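Areo Hand-Held Gripper Pair: A Review After the Left Finger Began to Drift

The Areo is sold as a matched pair of hand-held grippers for recording demonstrations. The operator holds one in each hand, does the task, and the logged finger opening is used later to train an arm. I bought the pair in June for dish rack work: picking up a sponge, standing it in a wire rack, taking it out again. The grippers are well made for the price. They also have a fault that cost me 2464 recorded frames, and the manual doesn't mention it.

Build first. Each finger is a black block with a flat inner face and two holes in the top. The linkage is simple and the pivots are easy to get at with the unit in the hand. Balance is good. The plate on top puts some weight forward of the wrist, and I noticed it only in long sessions. The cables leave toward the operator and need slack. With too little slack they pull on the body at full reach, and a tired hand will correct for that by twisting.

The action is smooth and even on both sides when new. Closing force is limited by the operator's hand, so there is no motor to stall and no pinch hazard worth the name. A wet sponge can still be crushed, but that is a matter of training the person.

The fault is in the opening measurement. The left unit began to report a gap when the fingers were fully closed. The error was 2 mm at first and did not go away on restart. Recalibrating cleared it for one session, then it came back at 5 mm. No warning is raised in the software. The value is inside the permitted range, so the recording is accepted and marked good.

I found it only on playback. The arm closed on the sponge, stopped short, and lifted nothing. It then moved over the rack and opened as if it had placed something. On an empty rack this is harmless. With a glass in the fingers, the same error would mean a drop, and I would call that a safety matter in any room where people stand near the arm.

The test I settled on is short. Hold each gripper open over bare table and record a few seconds. Close fully, record again, and compare both readings with a caliper. Then run the real task with both hands.

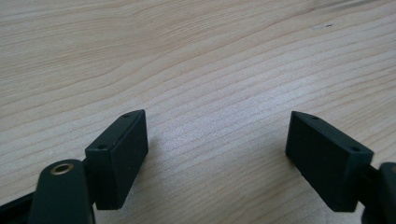
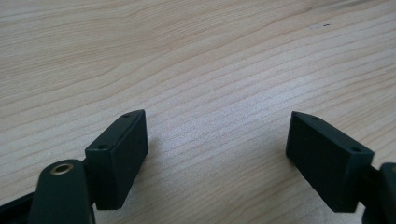
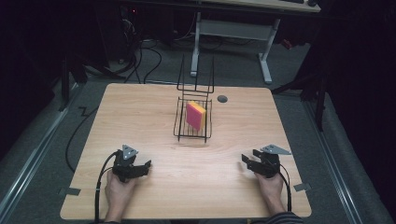 Open position over the bare tabletop (first two), and both grippers at the table with the rack and sponge.

Review by Negin Kazemi
Filed under: Grippers, Faults and Recalls

The open reading was correct every time. The closed reading was wrong on the left unit and right on the other. That ruled out a scale error and pointed to play in the linkage. With the body clamped, I could move the left finger by hand without the reading changing at all. The sensor is on the drive side of the linkage, so any looseness past it goes unmeasured.

The cause was a pivot screw that had backed out by part of a turn. Areo ships these dry. I removed the screw, cleaned it, put on a low-strength threadlocker, and tightened until the play was gone but the finger still swung freely. Overtightening makes the action stiff and the operator will feel it at once. The repair has held since, and I did the other unit the same way.

I sent the figures to the dealer, Stendeck. Ayanda Motaung on their service desk answered on a Sunday, asked for the raw log, and offered a replacement linkage. That is better support than I had from Ranjbar with an older pair. She did not know of a plan to add threadlocker at the factory or a closed-position check in the software — either one would have caught this.

Smaller complaints. The calibration screen accepts a result without showing the previous one, so slow drift can't be seen unless it is written down by hand. The file header stores the calibration date but leaves out the values. The supplied hex key is soft and rounded off on its second use. I replaced it with one from a Pundosholm set and had no further trouble.

I would buy the pair again, with conditions. Lock the pivot screws before first use. Check the closed reading at the start and end of each session, and discard the session if the two disagree by more than a millimeter. Do not rely on the "good" flag in the recorder for anything that will be played back near people or glassware.

Rating: 3.5 out of 5. It would be a four with threadlocker.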